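4.3 Setting up the rainwater pump controller

Read this section before you connect the Flirkar controller to power. If the tank is not yet plumbed to the house, go back to 4.1.

Caution: Any work on fixed wiring must be done by a licensed electrician. The controller itself plugs into a standard weatherproof outlet.

1. Turn the pump off at the outlet and close the valve on the house side.

2. Check that the tank holds enough water to cover the intake. On a 3,000 litre tank the water should sit well above the lower brass fitting.

3. Fit the controller to the pump outlet with the arrow pointing up. Use thread tape and tighten by hand, then give it a quarter turn with a spanner.

4. Remove the priming plug and fill the pump body slowly with clean water until it stays level at the opening. Refit the plug.

5. Plug the pump lead into the controller, and the controller lead into the outlet.

6. Open one garden tap, then switch on. The green light flashes while the pump primes. When water runs steadily with no spitting, close the tap. The pump should stop within a few seconds.

Note: If the red light comes on, the controller has shut the pump down for lack of water. Top up the pump body and hold RESET for 2 seconds. Long suction lines may need this done more than once.

4.4 Setting the mains changeover

The changeover valve sends mains water to the toilets and laundry when the tank is low.

1. Hold MODE until the display shows 54. This is the factory cut-in setting and suits most Savard and Okabe tanks.

2. Use the arrows to change it. A higher number brings the mains in earlier.

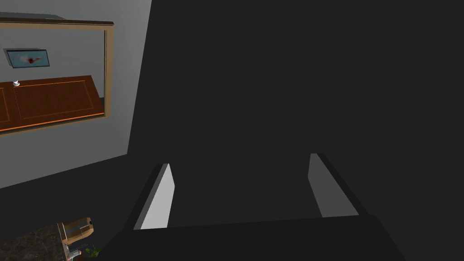
3. Press MODE again to save. The display goes blank after a short delay – the setting is kept even if the power fails.

4. Flush a toilet with the pump switched off at the outlet. The cistern should refill from the mains.

Caution: Do not bypass the backflow device. Your water authority may require it to be tested each year.

Clean the inlet strainer in September, before the storm season, and again after any roof work. Replacement strainers are listed under part 152.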